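Let the Dishes Stay Dirty

Opinion, by Ward Van Leeuwen

I have spent a good part of October holding two grips in the air and moving a robot arm through somebody's dirty dishes. My back hurts, my coffee has gone cold more times than I care to say, and I have come away with an opinion, which is that most of us who teach robots by hand are teaching them far too politely.

Let me back up a little. The job is simple to describe. I squeeze a trigger, the gripper closes. I turn my wrist, its wrist turns. Everything I do gets saved as a demonstration, and later a model chews on a big pile of those and tries to do the same thing with no person on the other end. We were asked for 2,000 demonstrations of clearing and stacking dishes. As I write this we have 1,220, and I have strong feelings about nearly all of them.

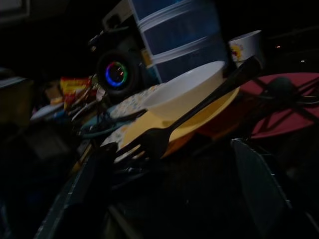 6 min read

When I started out, years ago at a little outfit called Dunent, a dish demonstration meant a bare table, one plate, one cup and a lamp you could have performed surgery under. You picked up the cup. You put down the cup. You did it again until lunch. The success numbers were beautiful and we were all very pleased with ourselves, and then a customer tried the thing at home, in the evening, with a fork lying across a bowl that was sitting on a plate that was half on top of another plate. You can guess how that went.

I think about that fork a lot. A fork on top of a stack is a nasty little problem! It's thin, it's dark, it's long enough to catch on things, and it will slide if you so much as nudge the bowl it's leaning on. A person at the sink deals with it with no thought at all. You pinch it somewhere along the handle, maybe tip it a bit first, and off it goes. When you have to do the same thing through a gripper, looking through a camera on the wrist, you find out how many small decisions were hiding in that pinch. Do I come in from the tines or the handle? Do I move the bowl first? If I touch the mug on the way, does that matter?

My answers are different on different mornings, and I've stopped feeling bad about it. This is where I part ways with a lot of people in my line of work, including my good friend Rangi Brunton, who runs the schedule and wants every operator to take the same approach every single time. Rangi's case is a fair one. If I go in from the left and the next person goes in from the right, the model can get stuck somewhere in the middle and do neither. I've watched an arm hover over a spoon like it was trying to remember its own name, and that was our fault, the humans', for giving it mixed signals.

But I think the cure he wants is worse than the trouble. If you write down one approved way to pick up a fork, you get operators who spend half their day setting the fork up so that the approved way works. I know because I've done it. You reach in with your own hand between takes, you turn the handle just so, and you tell yourself you're only tidying. Do that for a week and what you've taught the robot is how to pick up forks that Ward has already fixed.

So leave the mess in. Leave the cables and the snack bags and the stripy container standing wherever they happen to be. Turn some of the lights off, too. People clear up after supper, and plenty of kitchens are gloomy places at nine in the evening. I had an argument about this on Monday with someone who wanted brighter lamps so that the recordings would look nicer in a slide deck. I don't care how they look in a slide deck!

Here's the other half of my complaint, and it's about us more than it's about the objects. We throw away too many bad takes. The usual rule (it was the rule at Dunent, and it was the rule at Orska when I did a short stint there) is that if you fumble, you stop, delete and start over. I understand why. You don't want a model that learns to drop bowls. But a fumble that you recover from is about the most useful thing a person can show a machine. I close too early, I feel nothing useful through the grip, I open, I shift a bit, I try again. That second try is the lesson. If every recording is one smooth swoop, then the first time the robot misses, it's standing somewhere it has never seen anybody stand.

Bowls are where I learned this. A plate you mostly slide at. A bowl has a wall, so you get one finger inside and one outside and you squeeze, and from the wrist camera the thing is suddenly enormous – just a big wall of white with your black finger cutting into it, and good luck seeing what's behind.

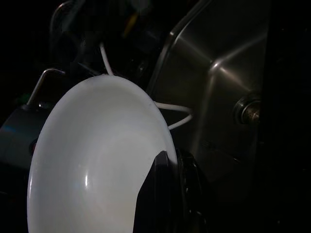

Finger inside the rim of a white bowl, as the wrist camera sees it.

That's the view the model has to work with, and it's the view I try to work with as well. Some operators stand right next to the arm and look over its shoulder with their own two eyes. It's quicker, sure. I can clear a stack in half the time that way. But then I'm making choices based on things the robot can't see, and the recording makes me look psychic. The arm goes straight to the right spot for no reason the camera could explain. So I make myself look at the screen, even when it's dim and full of shiny metal and I'm guessing where the rim ends. If I have to slow down and move the wrist for a better look, good, then the robot learns that looking is part of the job.

I should be fair about the cost. My way is slow. On a good day with tidy setups I can get through a lot more takes than I can with cluttered ones, and I'm paid by people who like to see the counter go up. Rangi has pointed this out, kindly, more than once. He's also pointed out that a messy set is harder to grade, that two people will disagree about whether a take counts, and that somebody has to sit and sort it all. All true. We've agreed to try it both ways on the next 400, with his half done by the book and mine done however the dishes fall, and neither of us is allowed to touch anything by hand once the recording has started.

I don't know who'll come out ahead. I'd put lunch on mine, and Rangi has already picked the restaurant.

What I'd ask, if you run one of these operations, is that you go and do a shift yourself. A whole one, with the grips, at the end of the day when your arms are tired. Try to get a fork off a bowl without shoving the bowl. See how long it takes before you want to reach in and straighten the fork. Then keep your hand where it is and press record.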